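Changes to the Belkadi Road allotment water supply

The water on the Belkadi Road site goes back on this week, and there are some changes to how it works this year.

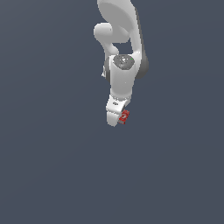

The old pipe along the bottom path split in two places over the winter and has been replaced from the stopcock up to plot 38. Hirkon did the work in March and finished in 3 days. The new pipe is blue plastic and sits deeper than the old one, so it should cope better with frost. Please don't dig within a foot of the path edge all the same.

There are now 16 dip tanks. The two by the compost bays have gone and one new tank stands next to the top gate. Plots 20 to 27 have a longer walk than before -- sorry about that, but the ground by the bays floods and the old tanks were leaning badly.

Hosepipes may be used from the taps on the main track only. Don't put a hose in a tank to siphon it. We had several complaints last summer from people on the upper plots who found the tanks empty by seven in the evening.

The bill for last year came to £192 more than the year before. Part of that was the leak and part was the dry spell. Rents stay the same until the autumn, when we will look at it again. If you want to put in a water butt, Luvel on the trading estate has secondhand barrels and will deliver to the gate. Ask for the ones with lids. They must have held food, so check the label.

Shed guttering is allowed on all plots and you don't need to ask first. A new shed still needs written permission, as does anything over six feet high.

The gate code changes on 30/04/2021. You will get the new one by text or, if we don't have a mobile number for you, by post. Please don't write it on the gatepost.

Seed potatoes have all gone. There are a few bags of onion sets left in the hut at the old price.

Efua Ansah
Site secretary

Comments (4)

Plot 22
Is the tank by the plum tree staying? It wasn't filling properly when I looked.

Efua Ansah
Yes, it's staying. The ball valve needs changing and I have the part.

Marrowman
Got two barrels from Luvel last year, both fine once rinsed out. Take a strap for the barrow -- they roll.

JT
Could we have the tanks covered? I keep finding drowned mice in ours.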